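Print this page | E-mail this article

Skostlow upholstered bed frame, reviewed after eight months

By Bronwyn Donnelly
Thu 1 February

14 shares | 3 comments

The Skostlow is a light wood bed frame with a padded gray headboard. I bought it in June to replace a metal frame that had started to squeak, and I have slept on it most nights since then. I paid full price and nobody at Mokberg, the company that makes it, knows I am writing this.

Delivery and assembly

The frame came in two boxes. The headboard box is heavy and needs two people on stairs. All the hardware is in one bag with numbered compartments, and the bag includes 52 screws and bolts, a hex key and a small wrench. Mine had nothing missing.

Assembly took one evening. The instructions are drawings only. Step 10 shows the side rail going on the wrong way around, or at least drawn so that it looks that way, and I had to take it off and turn it. Check that the slat ledge faces in before you tighten anything. The hex key is short and I switched to my own after the first few bolts.

The slats are held together by two fabric straps and roll out across the ledges. They stay where they are put. I weigh a fair amount and have not broken one.

The headboard

I chose this bed for the headboard. The padding is divided into vertical panels with light wood around them, and it is firm enough to lean on for an hour with a book. The padding has not gone flat in the place where I sit. The fabric picks up lint and pet hair – a damp cloth takes care of both, and a vacuum brush gets into the grooves between the panels.

The wood has a clear finish. I put a small dent in one rail with the vacuum cleaner in the first week, so it marks fairly easily. A matching wax stick hid most of it.

The cover is not removable. If you eat in bed or have small children, think about that before ordering. Zervas sells a similar bed with a zip-off cover, but the one I saw in their store had a lower headboard and a darker wood, and the padding was thinner.

Sheets and mattress fit

The mattress is a Cirkell medium, bought separately. It sits level with no gap at the headboard end. There is a narrow gap along one side, not enough to lose anything bigger than a pen.

Fitted sheets were more trouble. The mattress is deep, and the cream sheets I already owned ride up at the corners. Binder clips along the edge are what I use for now, and they work better than the elastic straps I tried first, which came undone whenever I turned over. A sheet with deeper pockets would solve it and I will get one when these wear out.

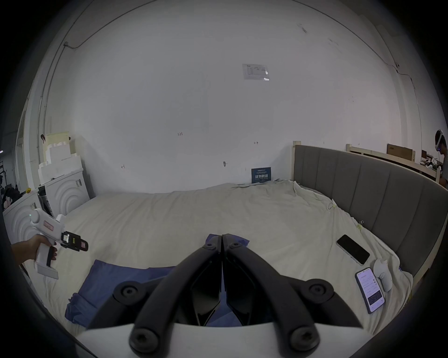

The gray headboard and light wood frame, with two binder clips on the cream sheet.

Cream does go well with the gray. It also wrinkles by the end of the day, and I have stopped trying to do anything about that. Changing the sheets takes a bit longer than on my old bed. The headboard does not move, so you have to work your hand down between it and the mattress to tuck anything in.

Noise and movement

The old frame squeaked every time I turned over. This one was silent until the fall, when it began to click at the foot end. Two bolts had worked loose. I tightened all of them and it has been quiet since. The manual does not mention retightening, but it should.

It does not slide on a wood floor. The feet come with felt pads already fitted – one of mine was crooked and I replaced it with a pad from the hardware store.

Under the bed

The clearance is enough for flat storage boxes and for a vacuum head, with no center drawer or divider in the way except the middle support leg. I keep winter blankets there.

Worth buying?

I would give it 8 out of 10. It loses one point for the fixed cover and one for the drawing in step 10. At just under $1000 without a mattress it is not cheap, and you can get a plain frame for much less. If you read or work sitting up in bed, the headboard is worth the difference.

Mokberg also makes it in a larger size with a second support leg. I have not tried that one.

3 comments

Contact us | Copyright, all rights reserved | Back to top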